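Memembridge Help › Shared Workspaces › Handhelds and Capture

What are the actual rules for several people using handheld grippers in one hall?

Asked by brisov_night_shift
3350 views, 4 answers (1 removed by moderator)

We have moved from one operator in a small room to several operators in one big open hall with furniture in it. The only guidance I inherited is a laminated sheet saying "be sensible", and you can imagine how that is going. Two people reach for the same table, somebody's jaws close on somebody else's object, and the session has to be binned. Last Saturday we threw away 13 takes before lunch.

Is there a standard for spacing, fingers near the jaws and so on? Or does everybody make it up? I would like something I can print that is longer than two words. 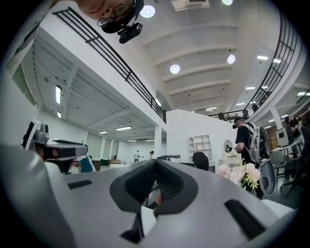

Category: Good practice — handhelds, more than one operator
Tags: spacing, fingers, headsets, backpacks

Accepted answer (44 votes)

I don't know of a standard written for exactly this. The general machinery rules assume the machine is bolted down and the person is the one wandering about, and with handhelds the person is the one doing the gripping. We wrote our own at Kestetti and have argued about it ever since. The bits that survived:

One table, one operator. If you need to cross someone else's patch, say so out loud and wait for an answer. A nod doesn't count when half the room has a thing strapped to its cap.

Fingers stay out of the opening unless the session is paused. People will steady an object with a fingertip and swear they didn't. Check the footage and write it down as a fault every time, including when it's you.

Both grippers get parked before you adjust anything on your head.

Anyone wearing a backpack is wider than they think. Leave room behind them for a chair and a second person, and push the chairs in.

Reset the props to the same place between takes. Flowers are a nightmare for this. Take a reference picture at the start and stop trusting your memory.

Print that. It will be ignored for a week and then quoted at you by the worst offender.

Answer 2 (6 votes)

Agree with most of it, but tape on the floor did more for us than any sheet of paper. We use the Cardoso checklist at the start of a shift, with a line added for "who is next to me and what are they doing". Also get consent from people in the background before you start recording. We forgot, and that was a dull afternoon of deleting.

Answer 3 (0 votes)

just use a smaller room

Comment from brisov_night_shift: We had a smaller room. It's why we have a bigger one. Printing the first answer now — thanks.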